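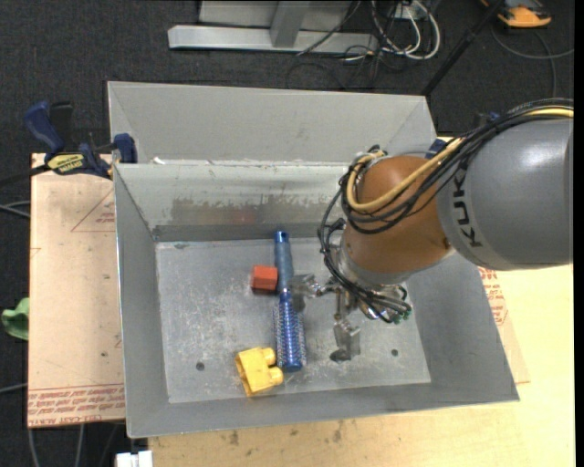
Elisa De Luca told us on her first visit that her packers already knew how to do the job, and that she couldn't see why a robot had to be told about it by someone who had never packed a box. We have built the company on more or less that complaint. Her remark is still on the wall in the training room, in Italian and English, because both versions have slightly different swearing.

About Flondstead

Flondstead teaches robot arms to pick things up and put them somewhere else. We do it by having a person show the arm the task, either by taking hold of it and moving it by hand or by driving it from a remote control station a few feet away. The arm's motion is recorded while the person works. We use those recordings to train the arm to do the task on its own.

We are a small company. Our customers are mostly packers, sorters and parts suppliers who handle mixed goods in small runs. One week it is brushes and toy blocks, the next it is pipe fittings. Writing a program for every item would cost them more than the work is worth.

How we got started

The company began as a side job at Godau, a machine shop where three of us were employed to keep the welding cells running. A customer asked if one of the older arms could empty a bin of mixed parts. We wrote a program for it, and the program was good at the parts we had measured and bad at everything else. Then Lucrezia Greco put the arm in hand-guiding mode, walked it through the pick herself, and saved the path. It took her less time than we had spent on the first part drawing. Flondstead was registered the following August.

How a job runs

We start with your items. Send us a box of what you really handle, including the awkward ones and the ones with damaged packaging. We put them in a metal bin under the arm and spend the first day trying grips.

Next comes showing by hand. A trainer holds the arm near the wrist and leads it to the item, closes the gripper with a foot switch, lifts, and moves away. This is slow and it is tiring on the shoulders, so sessions are kept short. It is the best way we know to teach the approach angle, which matters a lot near a bin wall or when two items are touching.

After that we move to remote control. The trainer sits at the station, which we call Wavard, and moves a handle that the arm follows. Most of the recordings come from this stage. A normal job calls for 600 good demonstrations. Items are moved between every one, so the arm doesn't learn that a brush always lies in the same spot.

Failed grasps are recorded too. We keep them in a separate folder, and we also ask the trainer to show recoveries: the item slips, the gripper backs off, and the trainer tries again from the other side. Our early work left these out, and the trained arm would close on nothing and carry on as if it had the part.

The last stage is a trial with no one at the controls. A trainer stands by with the stop button and writes down each attempt. You get the full sheet, misses included.

What we don't do

We don't sell arms. If you have one, we will look at it and tell you if it can be used for hand guiding. We don't take on food, glass or anything sharp. We don't do high-speed lines. A taught arm picks at a moderate pace, and a plain fixed program will beat it when every part is the same and arrives in the same place. We have sent several people back to their regular integrator for that reason.

Training your own people

Elisa's point stands, and we now prefer to have the customer's own staff do the demonstrations. D'Amico was the first to try it. Six of their bench workers came to us in pairs and recorded 291 picks during their stay. Their recordings were less even than ours, but they gripped things in ways we hadn't thought of, usually lower down and from the side. We changed our own habits afterward.

New trainers get a short course. It covers the stop button, safe places to stand, how to hold the arm, and how to use the Wavard handle without overcorrecting. No programming is needed. People who are used to handling the goods tend to pick it up quickly, and left-handed people can ask for the station to be set up the other way.

Recordings made with your items belong to you. We hand them over at the end of the job and keep a copy only if you agree to it in writing.

Visiting

Visits are by appointment. Please wear closed shoes and tie back long hair. Bring a few of your items if you can carry them, and we will let you try moving the arm yourself.

Lucrezia Greco handles all new inquiries and can be reached through the contact form. Tell her what you handle, how heavy the heaviest item is, and what arm you have, if any.

Page last updated July 16, 2018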